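Low-temperature drying and the case for patience

Griet Jacobs has been drying herbs and leaf vegetables for commercial kitchens for 11 years. Her company, Presel, works out of a single-storey unit in Vavstead and supplies restaurants, two tea blenders and a soup manufacturer. We spoke at length about moisture, airflow and the reasons a batch of parsley can look perfect and still be rejected.

Most of the conversation concerned water activity, the measure she relies on above all others. Moisture content tells you how much water is in a sample. Water activity tells you how much of it is available to moulds and bacteria.

"Buyers ask for moisture content because it is a percentage and they are used to percentages," Jacobs said. "I give them the figure. Then I give them the water activity as well and ask them to file it."

Her working limit for dried leaf is 0.5. Mould growth generally stops well above that, but she wants room for what happens after the sack is opened in a steamy kitchen.

The drying itself is done in cabinets with perforated trays. Air enters at the back, crosses the trays horizontally and leaves through a vent at the front, where a share of it is returned to the heater. The proportion returned is adjusted by hand. Early in a run the leaf gives off water quickly and the vent is kept wide open. Later the rate falls and more air can be reused.

"The mistake is to turn up the heat when the rate falls," she said. "At that stage the limit is how fast water moves from inside the leaf to the surface. Hotter air will brown the edges and leave the stalk as it was."

Stalks take up a good part of her attention. Parsley stalk dries far more slowly than the blade, so a mixed tray is always a compromise. Presel strips the stalk before loading and dries it separately for the soup manufacturer, which prefers it.

Basil is another difficulty. Bruised basil blackens within the hour, and no temperature setting will bring the colour back. Jacobs accepts it only if it was cut the same morning, and the crates must not be stacked more than 2 high in the van.

Gebremedhin Alemayehu joined the company as process engineer in May and was present for the second half of the interview. His first task was to map the air speed across every tray position in the oldest cabinet, which the staff call Feyisa.

"There were 304 readings, taken with a hot-wire anemometer on a grid," he said. "The top corners were slow. Everyone had known that the top corners were slow, but they had been rotating the trays on a schedule that moved them from one slow corner to the other."

The schedule has been rewritten. He also fitted a baffle above the fan, cut from sheet steel and held with four bolts. Drying time for mint fell by 20 minutes per load. I asked whether the remaining cabinets would be altered in the same way.

"They have a different fan," he said. "I would have to measure them first."
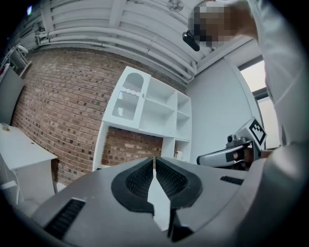 Word count: 650

Storage was the last subject. Dried leaf takes up water from the air readily, and Jacobs regards the interval between unloading and sealing as the weakest part of any small operation. Trays at Presel are emptied one at a time, weighed, and sealed in lined sacks before the next tray is drawn. The packing area has its own dehumidifier, set to 35 per cent.

"If the room is damp you can undo an afternoon's drying while you look for the labels," she said.

She keeps a retained sample from every lot for a year. The samples are tested again at six months, and the results are entered beside the original reading in Pulodora, the batch record system the company uses. Drift upwards usually points to a poor seal. Alemayehu would like the interval shortened to three months for mint, which he considers the least stable of the leaves they handle. Jacobs has not agreed to this yet.

Interview published December 15, 2025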